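Clear counters, and other things I don't believe in

I read another one of those articles on Friday. Every kitchen counter should be bare, it said, and anything you don't use daily should live behind a door. The writer had just put $2000 into cabinets, so I suppose she had doors to spare.

My brother-in-law Rodrigo Iglesias is a believer. He moved to Drustby in May and keeps one kettle out. I asked him where the toaster was and he had to think about it. Then he tried to sell me on a Zeneo, a pull-out shelf for small appliances, $350 before anybody installs it. For a toaster!

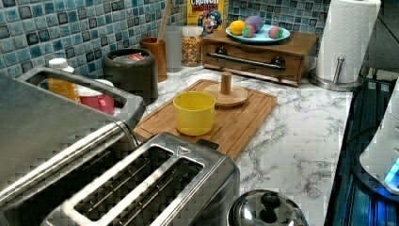
What stays out

My rule is dull. If I would swear at having to fetch it, it stays on the counter. So the toaster stays, and the paper towels, and the crock with the wooden spoon in it. Cereal stays too, and I won't be taking questions about why some of it is in a jar and some in the box.

The top of the bread box is harder to defend. It was going to be a clear surface. Now it has a blue plate with a lemon on it and a few balls that have no business near food. I've read that a flat surface "invites" clutter -- I think it's just a surface, and people have stuff.

Boards, and the round thing

The same article wants you to own one cutting board and hang it up. Cuervo, the store in Curkdale, will sell you a special rail for that at $50, and I can't see what it does that leaning against a wall doesn't. I leave mine flat on the marble. It's an Oaksware, bamboo, with a juice groove running in from the edge, and I'd be lying if I said I had strong feelings about the groove. The round piece of bamboo with the hole in it is lying on top for now, and I'm told that is "stacking," so maybe I am organized after all.
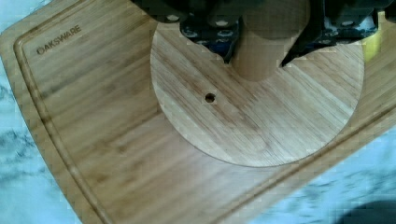

Rodrigo says I'll come around once I've tried a week with nothing out. I've agreed to three days, and the bamboo disc can go in a drawer for those, small hole and all. The toaster is not part of the deal. If I last, I'll write it up, but I wouldn't hold your breath.

Contact | Copyright, all rights reserved | Back to top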